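3.2 Small items and the clip hanger

Of all the household drying we looked at, the small things gave us the most to think about. Sheets and shirts more or less look after themselves once they are over a line, but a sock, a washcloth or a shoe insole has no shoulders and no waistband, and it has to be held by something. Over the years people have settled on the clip hanger, and the households in our Kiment sample, 24 of them in all, nearly every one kept such a hanger somewhere near a rod or a hook. 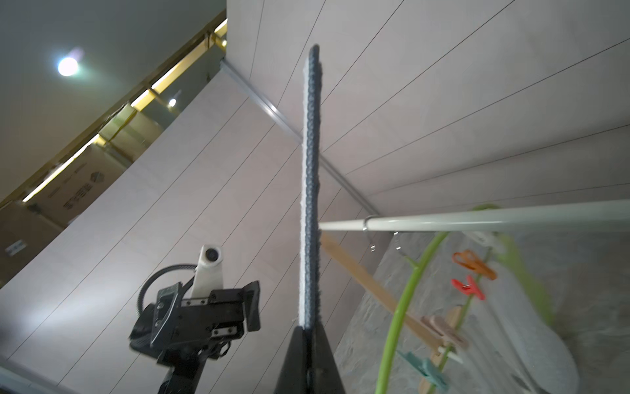
We asked each household to keep a drying diary through November, and we are still grateful for the patience that went into them. The finished diaries held 3396 entries, many with little notes in the margin -- which corner of the room was drafty, which clothespin had lost its spring, whose turn it was. Ionescu's survey of 1986 treated small items as leftovers, to be fitted in wherever the larger pieces left a gap. Our diaries tell a rather different story, and people often wrote at some length about where the small things should go and in what order.

Insoles deserve a word of their own. They are flat, fairly stiff, and awkward to fold over a rod, so most of our diarists clipped them at one end and let them hang down. Hung side by side in this way, a good number fit on a single hanger (Figure 4), and air can reach both faces of each one. A few people preferred to stand them against a wall, though they mentioned having to pick them up again rather often.

Figure 4. Six shoe insoles clipped in a row along the lower bar of a lime green hanger, with the charcoal gray one at the right end. The hanger is hooked to the white rod of a wooden drying rack. 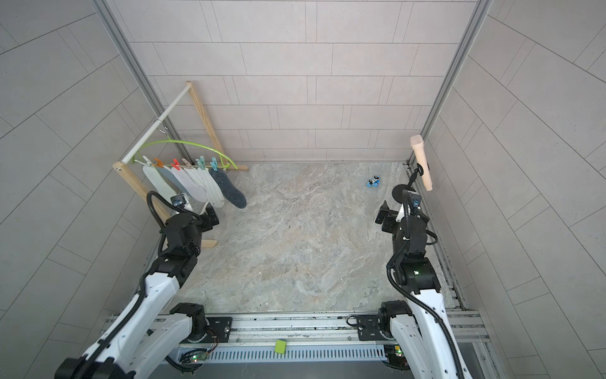 3.3 Choice of clothespins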